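# Pratska – tabletop produce grasps

Pratska is a set of teleoperated grasping episodes with one arm, one two-finger gripper and a lot of vegetables. We started it in March to get a small policy model to pick up things that are shiny, lumpy and a different shape every time. Peppers are wonderful for this! Every one is its own little geometry problem.

## What's in it

- 1,893 episodes in total
- 1,083 of them labeled `clean` (one approach, one close, one lift)
- the rest labeled `retry` or `drop` – please don't throw these out, they're the fun part
- head-view video, joint positions, gripper width and a one-line instruction for each episode

Video and joint streams are saved at 10 Hz and share a clock. Instructions are short and plain, like "pick up the yellow pepper" or "move the red one left."
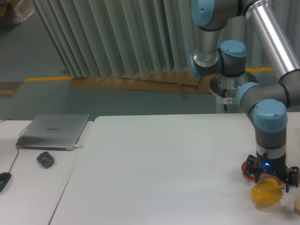
Can I train on the clean episodes only?

You can, and it makes a good first run, but our own models recovered much better from a bad first grasp once the `retry` episodes were mixed in.

## How episodes are collected

The operator drives the arm with Tuvo, our teleop tool. Before each episode the items get shuffled by hand, and the instruction is drawn from a list of 200. Operators don't see the instruction until the arm is parked at its start pose. Recording begins on the first motion command and stops when the operator taps the pedal.

Hiba Moussa wrote the labeling guide and checked every `drop` herself. If you disagree with a label, open an issue with the episode number – she loves those. 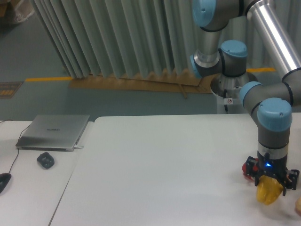 Yellow item in the gripper, head view.

## Known gaps

- One room, one table height, one gripper. Don't expect it to carry over to your kitchen without some extra data.
- Red and yellow items are overrepresented. Green is coming in the next batch.
- Force readings are missing. We're adding them and can't wait to see what they do for soft produce.

## Loading

Unpack the archive and point the Painemal loader at the top folder. It reads `index.json` and skips any episode whose streams don't line up. Older Soltmont exports need the `--legacy` flag.

3 comments

**kettlebyte**
Loader worked first try. Do the gripper widths include the finger pads?

**Hiba Moussa**
@kettlebyte pad to pad, in millimeters. I'll add it to the field list on Tuesday.

**ornas_p**
More retries please!! Best part of the set.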